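Bench notes: stepped fingers on the small arm

We spent most of November on one question at the Mellden workshop: which gripper fingers should go out with the small arm kits next year. The kits have been shipping with plain flat fingers, and the most common complaint in the feedback forms is that the arm drops small things. The arm itself is fine for the price. The fingers are the weak part.

The arm we test on is the same one members build in the Hudine evening course. The links are 3D-printed in yellow plastic, the joints are hobby servos, and the control board sits at the base. We keep it on the white pegboard table because the holes make it easy to put things back where they were for the next run.

For these tests we moved the target area close to the base, with the bowl on the left side. Reaching a long way out makes the whole arm sag a little, and we wanted to look at the fingers without the sag getting mixed in.
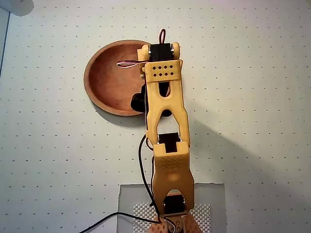

The test arm from above, with the wooden bowl to its left.

Two finger designs were compared. The first is the flat finger from the current kit, with a strip of rubber tape on the inside. The second is a stepped finger drawn up by the Lü group, who have been using it on their own arm since spring. It has a rectangular notch partway along the inner edge. The idea is that wide objects sit back in the notch and narrow ones are held near the tip, so one pair of fingers can cover both without being swapped.

Both pairs were printed on the same machine with the same settings. The stepped pair takes longer to print and needs some cleanup with a knife where the supports come off the notch. If you skip the cleanup, the two fingers don't close evenly and the tips end up slightly apart. We made that mistake with the first pair and threw away a morning of results.

We also changed how the gripper closes. The kit software sends the gripper servo straight to its end position and leaves it there. With a thin object the servo keeps pushing, gets warm and starts to buzz. The Zirero controller lets you set a stopping point based on servo load, so we used that for all runs with both finger types. Members with the older board can get part of the same effect by slowing down the last bit of the closing move, but it isn't as reliable.

The counts first, since that's what people ask for. Out of 201 tries with the flat fingers, 158 ended with the object lifted and set down in the right place. We don't have a full set for the stepped fingers yet. What we have so far looks better on clothespins and worse on anything thin and round, and we would like more runs before printing a number.

Clothespins are a good test object. They are cheap and light, and they have one awkward spot, the spring. If the fingers close on the wood above the spring, the pin can tilt. If they close right on the coil, the hold is firmer but the arm has to be lined up well. Flat fingers tended to push the pin sideways before they got a grip on it. The stepped fingers pushed it less. 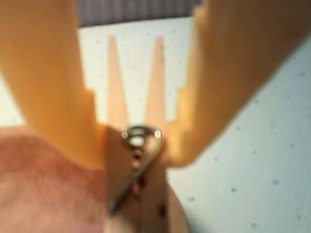

Close view between the stepped fingers. The camera focus still needs work.

The camera is the other half of this report. We put a small one near the gripper so the view looks down between the fingers, and the results are mixed. It is very useful to see the tips and the object together, and lining up by eye from the overhead camera alone is hard because the arm hides what it is reaching for. But the lens we have is set for a longer distance, and at grasping range everything goes soft. Shiny metal still shows up as bright spots, and you can tell where the two fingers are. Fine edges are lost.

The lens can be refocused by turning the barrel, which is held with a dab of glue at the factory. Warm it gently and it comes loose. Turn it a little at a time, check the picture, and put a small drop of glue back when it looks right. We did this on the spare camera and it helped at close range, but then the view across the table was poor. A setup that uses both an overhead and a close camera can live with that. If you only have one camera, leave the focus alone and mount it higher.

Light matters too. A lamp on one side puts the arm's shadow on the board, and the shadow moves along with the arm. For anyone tracking objects by color this is a nuisance. Two weaker lamps on opposite sides worked better for us than one strong lamp.

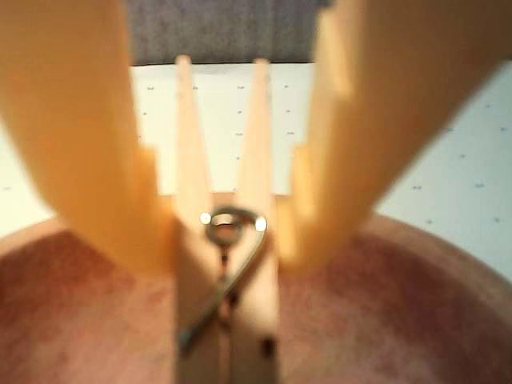
A clothespin upright between the fingertips, with the bowl behind it.

Wear is the part we know least about. The Lü group says their pair has done almost 1,000 grasps and the tips are still usable, though the inside edge of the notch has gone smooth. Ours are too new to say. If the edge does wear, a strip of the same rubber tape can be cut to fit inside the notch, and we'll try that next.

For now the kits will keep going out with flat fingers. The stepped finger files are on the Mellden shared drive in the grippers folder, in the version with the wider screw holes. Please don't use the earlier version, as it cracks at the mounting end when the screws are tightened. If you print a pair, write down the filament you used, which board you have and what you were picking up, and drop the sheet in the tray by the printer. Runs on the older board would be especially useful, as we only have one of those left on the bench.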